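Visit report - Schmieder board mill, open day
02/06/2019

Quick write-up before I forget it all. Got back late, shoes still full of dust. Notes are in the order I scribbled them, sorry.

Went with Qiuyue Dong from the bookbinding group. Two hour drive, last bit along the river, one lane bridge, long wait for a tractor. Parking in a hay field. Free coffee at the gate, weak but hot. Name stickers that fell off by the second building.

Schmieder makes board. Gray board, cream board, the thick stuff that goes inside book covers, game boxes, picture frame backs. If you bind books you have probably cut some of it without knowing. I have been buying it in small packs for years and never thought much about where it came from. They open the doors one day a year and you have to sign up back in March. Worth it. Wear flat shoes.

The yard

Starts outside with bales of waste paper. Stacked higher than a house. Old magazines, office paper, cut-offs from printers. Our guide (tall woman, huge voice, 20-something years on the wet end) pulled a sheet out of one bale and it was somebody's school newsletter. Each bale gets a tag with a letter grade. Cream board only gets the cleaner stuff, gray gets everything else. She said the worst thing in a bale is tape. Second worst is candle wax. One lump and you get a greasy spot on every sheet for an hour.

Smell in the yard is fine. Smell inside is something else - wet dog, warm bread, a bit of glue. You stop noticing after ten minutes.

The pulper

A giant blender in the floor. You look down through a rail and there is gray soup going round and round. Bale goes in, wires get cut first, water comes up to meet it. Loud. We had the foam earplugs and I still felt it in my teeth. A long rope hangs down into the soup and all the plastic and string wraps itself on to it, and they winch it out a little at a time. Ugliest thing I have ever seen. Qiuyue took about nine photos of it.

Then screens, then cleaners, then more screens. I lost track here. Lots of pipes. The guide went fast and the group behind was pushing up on us.

The board machine

The main event. They call it Gitum, after the village where the first one stood, and the name is painted on the side in green. Layers of wet pulp get picked up one on top of another until the board is thick enough, then pressed, then off through the dryers. 76 drying cylinders. You walk along the whole line on a catwalk and it gets hotter and hotter. Glasses fog, then clear, then you just sweat.

At the far end it comes out flat and stiff and a big knife chops it. Stack drops, next stack. Two people there and they barely look at it, they listen. One of them told me the knife sounds "thin" when it needs changing. I couldn't hear any difference at all.

The mill was founded 188 years ago as a rag mill. Rags first, then straw, then waste paper. There is a little museum room with the old hand molds and a stuffed cat. No label on the cat. Forgot to ask.

Testing and finishing

Quieter building across the road, clean floors, and you can hear yourself talk. Every batch gets samples pulled. They bend it, weigh it, leave it overnight in a damp cupboard and see how far it curls. Curl is the big enemy. I asked my one question here, which was why my own covers always bow after gluing, and got a proper answer: grain direction. Board has a grain like wood does. Run it head to tail in the book, same as the paper and the cloth. I knew this. I have been lazy about it. Also they said to line the inside with paper that pulls as hard as the cloth does on the outside, and let it dry under weight for a full day, not the one hour I give it.

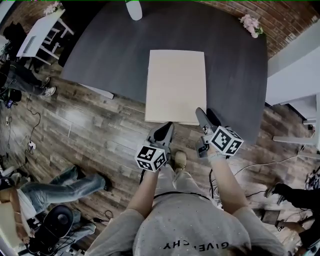

Cream board on the table, finishing building.

Sheets are kept flat before packing, 100 to a pack for the binders' grade. Bigger customers take it by the pallet. There was a nice display of what comes out the other end: a chess board, a run of ring binders, hat boxes, a puzzle with 2,000 pieces that one of the office staff had glued down and hung up. Beer mats too but those are a softer board from another mill and they were a little snippy about it.

Also tried the edge test. You take an offcut and rub the cut edge with your thumb. Good board stays sharp, cheap board goes fuzzy straight away. Did it on the stuff I had in my bag from the craft store when I got home. Fuzzy. Oh well.

Lunch

Canteen, long tables. Potato soup, sausage, a bean thing for those who don't eat sausage. Plum cake. Went back for the plum cake. Sat with a couple who make boxes for violins strings and they told us to try Arkar for cloth, as the price has come down and they sell half meters now. Wrote that down. They also had strong feelings about glue. Paste for paper, PVA for cloth, a mix when you need time to move things. I do PVA for everything and kept quiet.

Workshop

After lunch you could make a small slipcase. Thirty minutes, which is not enough, and only one good cutter for the whole table so there was a line. Mine came out crooked. Qiuyue's came out perfect and she had time to help the kid next to her. The trick she showed us: cut the first wall, then use that piece to mark the next one, dont measure twice with the ruler. Any small error at least stays the same all the way around.

The knife they gave us was an Enance with the snap-off blade, decent, a bit light in the hand. Change the blade more often than you think. Three light passes, let the steel ruler do the work, stand up to cut. I always sit. My shoulders hurt just thinking about it.

The shop

Small room by the gate, cash only, crowded. Seconds sold by weight. Seconds here means a bumped corner or a spot and you can cut round either. I got a stack of cream, a stack of gray and a bag of thin offcuts for hinges and test pieces. Very heavy. Bring a cart or park close, we did neither. They wrap it for you in brown paper but no string so it slides.

If you go next year

- Sign up early in March, spots go fast.
- Take the morning tour. Afternoon one skips the pulper because the shift changes.
- Earplugs are given out, but bring your own if you have small ears like me.
- No sandals, they really do turn people away. Saw it happen to two people.
- Layers. Cold in the yard, boiling by the dryers, cold again across the road.
- No photos on the catwalk. Fine everywhere else.
- Cash for the shop and the cake.
- Museum room closes before the rest does, so do it first.

Things I still want to find out: whether they sell the thinner cream board by mail, and how they get the grain arrow stamped so lightly on the back. Qiuyue is going to write to the office about the mail order and will bring the answer to the next meeting. Seconds will be there too, help yourself, leave me some of the cream.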